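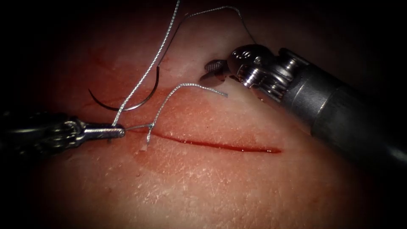

Is a wet tissue pad worth buying if you already own a dry silicone one?
For most people who are past the basic knots, I'd say it is, as long as you can live with the cleanup.

I've had the Varnstead wet pad since March and I wanted to put in a good stretch with it before I wrote anything. My old pad was a Gulton, the flat dry kind that comes rolled up with a needle driver and a pair of forceps, and I loved that thing to death. It was great for learning! You can leave it on your desk, pick it up for five minutes, toss it in a drawer. But every stitch on it felt the same after a while, and I was getting pretty smug about my spacing.

Then I tried the Varnstead and my spacing went right out the window. The surface is slick, so the needle tip wants to skate if you come in at a lazy angle, and you have to commit to going in square. The first evening I put in 12 stitches and cut out most of them. By the second week I was back to something I'd show another person. It has more give than the Gulton too, so if you yank on the thread the edges pucker up and tell on you right away (my dry pad let me get away with murder there).

A long, narrow cut is the best use of it, in my opinion. Short ones close up in a couple of bites and you don't learn much. With a long one you have to keep your bites even the whole way, and when there's blood in the line you can't just go by the edge, you have to know where you are. I go slow, grab the thread, reset, look, go again.

What it came with: the pad, a shallow tray, and a little booklet. No needles and no thread, which annoyed me at this price. I paid 50 for mine, and the Gulton was 14 on sale with tools included, so that stings a bit. I ended up using Omoregie thread, the braided one, and it's been lovely - holds a knot, doesn't curl up on itself, and I can see it okay against the pad. I also tried a cheap monofilament from the bottom of a drawer and I don't recommend it. Springy as a phone cord.

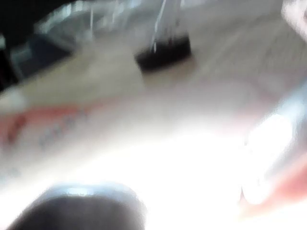
Storage is my biggest gripe, so let me get that out. You have to rinse it, pat it, and put it away damp in something that seals, and the bag they give you is too small once the pad has been handled a bit. I moved mine to a sandwich box with a snap lid and it's been fine. If you forget it on the counter overnight the rim goes leathery, and I'm sorry to say I know this from experience. A soak brought back most of it.

Light matters a lot more than I expected, too. The wet surface throws glare right at you, and with my desk lamp straight overhead I couldn't see the fine lines in the surface at all. I pulled the lamp way down to one side and that helped a ton.

As for how long it lasts, I'm at some 450 stitches and the middle is getting tired, but the ends are still good. Rovham makes a thicker one I've been eyeing for when this one gives out - if anybody has tried it, let me know how it takes a needle near the rim.

Four stars. It'd be five with a decent box.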